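The Mitora hand-held gripper kit has been in my possession since April, and several readers have written to request an assessment. The following remarks concern the standard kit as sold by Brirnero. I purchased it at the listed price and have no arrangement with the company.

The kit is intended for small groups that wish to record manual tasks and use those recordings to train a robot arm. It consists of the gripper itself, a camera mount, a charging base, a set of printed markers and a license for the recording software. A hard case is offered separately. The printed manual is short and, in the section on calibration, plainly out of date; the version on the Brirnero website should be used instead.

Assembly is straightforward. Gholamreza Karimi, with whom I share a workshop, completed it in 20 minutes without consulting the manual at all. Calibration took considerably longer on the first attempt – the software rejected our marker sheet until we printed it again on heavier paper.

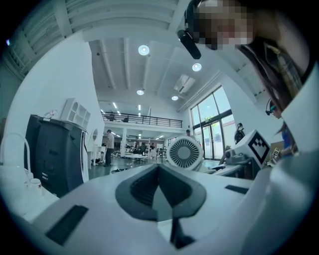
*Reading time: 4 minutes*

The white body and finger occupy a good deal of the camera's view when the tool is tilted upward. Users should take this into account when deciding where to stand and how high to set the work surface. A bench that is comfortable for assembly work proved slightly too tall for me when recording, and I have since moved to a lower table.

The grip is comfortable for short sessions. After a long morning the weight becomes noticeable at the wrist, and persons with small hands may find the trigger a little too far forward. Brirnero sells a shorter trigger as a spare part, which I have ordered but not yet received.

The software deserves a more mixed report. Recording starts promptly and files are named in a sensible manner. Export, however, is slow, and a failed export gives no indication of which recording caused the fault. I lost most of one afternoon to a single damaged file. The support desk replied within a day and was courteous, although the remedy offered was to delete the file and begin again.

I have also used the older Cememetti kit, which costs less and has a lighter handle. Its fingers loosened repeatedly in my use, and I would not choose it for daily work. Those who record only now and then may reasonably reach a different view.

The Mitora kit is priced at about 2000 dollars, with the hard case extra. The warranty runs for 14 months and excludes the finger pads. Orders placed through Zúñiga, the regional dealer, include a spare set of pads, and I would suggest that route to anyone within its delivery area.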